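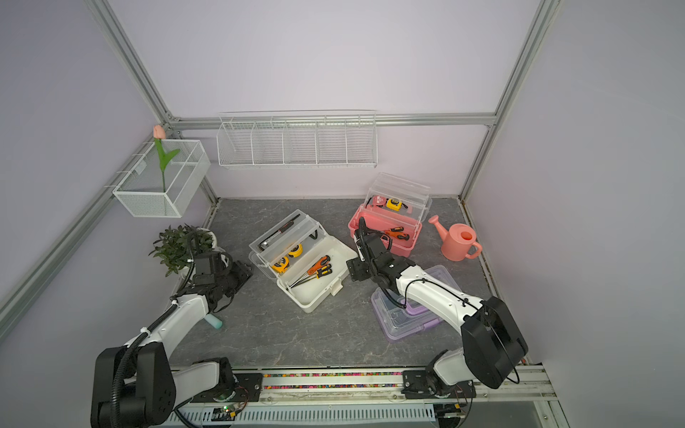

Two robot arms, a potted plant and a pink toolbox.

Jutero (software)

Jutero is a download manager for desktop computers and Android phones. It was written by Jucélia Arruda, later sold to the software firm Binness, and is now maintained, in the form most people mean when they use the name, by a group of former users who did not care for what Binness did with it. The program splits large files into pieces, fetches the pieces at the same time, and glues them back together at the end. Its admirers describe it as fast. Its progress bar has been described in other ways.

Name

Arruda has given several explanations for the name. In the first release notes it is a contraction of two words she declined to identify. In a later forum post it was the only short name left that did not already belong to a yogurt. The documentation recommends pronouncing it with the stress on the second syllable, advice that has been widely ignored, including in the official tutorial video.

History

Early versions

Arruda began Jutero as a script for resuming interrupted downloads on a dormitory connection that dropped whenever someone in the building used the microwave. The script had no window, no settings, and no way to stop it short of turning off the computer. She posted it to Hatedlow, a file-hosting site popular at the time, where it was filed by mistake under screensavers. It stayed in that category for years and was for a long stretch the highest-rated screensaver on the site.

Version 2 added a window, a queue, and a button marked "Pause (mostly)". The wording was accurate. Pausing a download stopped new pieces from being requested but let the current ones finish, and on a slow line this could take until lunch. The label was shortened to "Pause" in the next version, with no change in what the button did.

Sale to Binness

Binness bought the program in June for a sum neither side has made public. The company kept the free edition and introduced a paid one, Jutero Plus, which removed a limit on simultaneous downloads that had not existed before Binness introduced it. Free users were held to 3 files at once. The installer also grew a series of extra screens offering a browser toolbar, a weather app, and a coupon finder, each with its checkbox already ticked. Declining all of them required clicking a gray link labeled "Advanced", which led to a second page with the boxes ticked again.

Advertising arrived in the Android app soon afterward. A banner sat along the bottom of the queue, directly over the button for clearing finished downloads, and complaints about it account for a large share of the app's one-star reviews. Binness replied to most of them with the same paragraph, thanking the reviewer for the kind words.

Yoon fork

The source code of the version before the sale had been released under a free license, a fact that Binness appears to have noticed somewhat late. Hui-mei Ko, who had translated the help files and written most of the code for checking damaged archives, took that version and published it as Yoon. The first release was the old program with a new icon. The second fixed the pause button.

Binness objected to the fork in a letter, which Ko added to the Yoon repository under "documentation". No lawsuit followed. When the company lost interest in download software it let the rights to the name lapse, and the Yoon group took it over. The program has since been called Jutero again, although the settings folder is still named Yoon, and a user who deletes it thinking it is left over from something else will lose the whole queue.
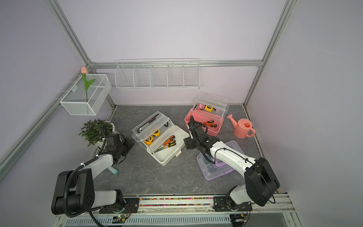
A pair of robot arms in a lavender-walled enclosure.

Features

Jutero divides each file into 5 parts by default. The number can be raised in the settings, and the program will accept any figure up to 70, though many servers treat a visitor who opens that many connections as an attack and respond by hanging up. The manual says only that higher values "may affect results".

Other features include scheduled downloads, a speed limit for use on shared connections, and checksum verification. Verification is turned off when the program is first installed. Ko has defended this choice on the grounds that people who know what a checksum is will turn it on, and people who do not will assume any warning about one is a virus.

The built-in torrent client was added while Binness owned the program and kept by the fork after a long argument on the mailing list. It is generally considered adequate. Users who want more than that are directed by the manual to use a different torrent client, and one menu item does nothing except open the page that tells them so.

Modified copies

Altered versions of the Android app, usually offered as "Jutero Pro" or "Jutero Plus Unlocked", circulate on unofficial download sites. They date from the Binness period, when there was something to unlock. The current app is free and carries no ads, so a modified copy has nothing to remove, and those who pack such copies have tended to add things instead. The maintainers advise installing only from the project's own page and comparing the signing key. Requests for help with Jutero Plus Unlocked still arrive on the support forum, often from users upset that they cannot get the latest update for free.

Reception

Early reviews praised the program's small size and its habit of picking up where it left off after a crash, while noting that it gave itself plenty of chances to show this. Opinion dropped sharply under Binness. Reviews of the present version are mostly kind, with recurring complaints about the estimate of time remaining, which has been known to rise as a download nears its end. Arruda, asked about it on the forum, replied that the estimate was her own original code and that she was glad it had survived.

See also

Download accelerator
Freemium
Hatedlow
Software fork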